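Workshop notebook – Flaltach, April

Bench log, home battery for the Dridulham hall

Started at 8:30. Second-hand pack back on the bench after the weekend rest. Main question is still whether it can soak up the midday surplus from the roof panels and feed the hall's car charger in the evening.

Set the charge limit to 400 watts for the first run, then 800. At 400 everything was dull, as hoped. At 800 cell group 3 climbed faster than the rest and the balancer could not keep up with it. Stopped the run there and let it settle over coffee. Voltage on group 3 came back down but stayed a bit above its neighbors. Same group I marked with tape last month, so not a big surprise.

Checked the bus bar on that group. One nut was less than finger tight. Cleaned both faces, put it back with the torque driver, went over the others too while the cover was off. Two more took a small turn.
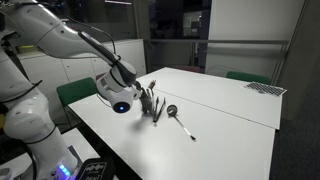
Second run at 800 after lunch. Group 3 still leads but the gap is smaller, and the balancer held it to the end. I'd call it usable. I would not call it fixed – want to see a full discharge before it goes anywhere near the hall.

The Sima inverter dropped its link to the logger again, 4 times in the afternoon. It always comes back by itself, but each drop leaves a hole in the data and the daily total reads low. Swapped the network cable, no change. Next thing to try is the older firmware. If anyone has kept a copy, put it in the shared folder, please.

Drurnix charge controller: fan runs from a cold start, even with no load. Noisy but harmless as far as I can tell. Wrote the serial number inside the back cover of this book.

To do:
– full discharge on the heater load, log every group
– order spare nuts and lock washers, same size
– ask Dridulham how long the cable run is from the meter to the parking spaces (old drawing says roughly 30 meters, doesn't look right)
– relabel the DC isolator, the sticker has faded

Pack left at half charge, isolator off, cover on.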